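Collecte des petits appareils électriques : le réseau des points de dépôt s'étend à Prunden
Publié le 14/1/26
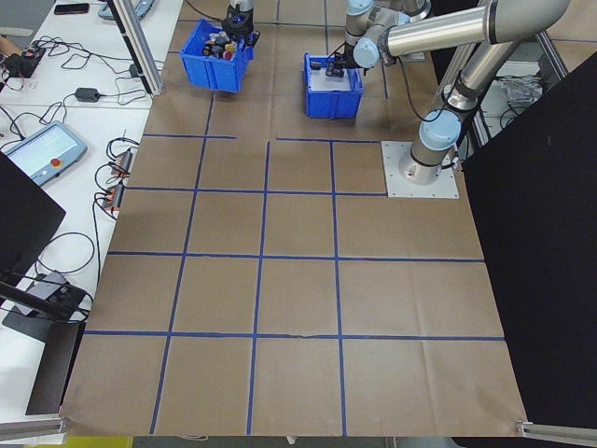 Un dispositif élargi à l'ensemble de la commune

La commune de Prunden et l'association Werkivar ont signé une convention portant sur la collecte des petits équipements électriques et électroniques usagés. Le texte, approuvé en décembre par le conseil communal, prévoit l'ouverture de 11 points de dépôt dans les bâtiments publics, dont la mairie, la médiathèque, les deux groupes scolaires et la maison de quartier de Conham.

Jusqu'à présent, les habitants ne disposaient que de la déchèterie intercommunale, située à la sortie sud et fermée le lundi. Selon l'enquête menée par les services techniques auprès des ménages, 60 % des personnes interrogées déclarent conserver chez elles au moins un appareil hors d'usage, le plus souvent un téléphone, un chargeur ou une télécommande. L'éloignement du site de dépôt est le premier motif invoqué, devant la méconnaissance des consignes.

« Les habitants nous demandaient depuis longtemps une solution de proximité, accessible sans voiture », indique Burgi Moser, adjointe chargée de la propreté et de l'espace public. La mairie n'a pas souhaité installer de conteneurs sur la voie publique, l'expérience conduite il y a quelques années place du Marché ayant donné lieu à des dépôts sauvages répétés.

Appareils acceptés et consignes de dépôt

Les points de dépôt reçoivent les appareils dont la plus grande dimension n'excède pas 30 centimètres : téléphones, écouteurs, rasoirs, réveils, calculatrices, câbles et petits jouets électroniques. Les piles et accumulateurs amovibles doivent être retirés avant le dépôt et placés dans le collecteur prévu à cet effet. Les batteries gonflées ou endommagées ne sont pas admises et restent à remettre directement au personnel de la déchèterie, de même que les ampoules et les cartouches d'encre.

Il est rappelé aux usagers qu'il leur appartient d'effacer leurs données personnelles. Une fiche explicative, disponible à l'accueil de la mairie et à la médiathèque, détaille la marche à suivre pour les téléphones et les tablettes. Aucun appareil déposé ne pourra être restitué.

Les horaires sont ceux des établissements d'accueil. Dans les groupes scolaires, le dépôt est ouvert au public pendant les heures d'entrée et de sortie des classes uniquement.

Tri et réemploi dans les locaux d'Imhof

Les appareils seront relevés deux fois par mois et acheminés vers les locaux de Werkivar, zone d'activité d'Imhof. Ceux qui peuvent être remis en état seront proposés à la vente dans la boutique de l'association, à prix modéré, ou cédés aux structures sociales partenaires. Le reste rejoindra les filières de traitement agréées.

Werkivar prévoit de traiter environ 80 kilogrammes d'appareils par semaine au cours du premier semestre. « Ce volume reste compatible avec nos effectifs actuels. Nous réexaminerons la question à l'été, en particulier pour le stockage », précise Mark Anthony Enriquez, responsable de l'exploitation. L'association n'exclut pas de solliciter un second local si les apports dépassent les prévisions — une hypothèse que la convention mentionne sans engager la commune sur son financement.

Financement et calendrier

L'achat des collecteurs et la signalétique sont pris en charge par la commune, le transport et le tri par l'association. La convention est conclue pour deux ans, renouvelable une fois. Un bilan des quantités collectées sera présenté chaque année au conseil communal et publié sur le site de la mairie.

Les collecteurs de la mairie et de la médiathèque seront mis en service les premiers. Les autres sites suivront d'ici au printemps, à l'exception de la maison de quartier de Conham, dont le hall d'entrée est en travaux et où l'ouverture est reportée à la rentrée de septembre. La liste complète des adresses sera insérée dans le prochain bulletin municipal.

Renseignements : service propreté et espace public, accueil de la mairie, aux heures d'ouverture.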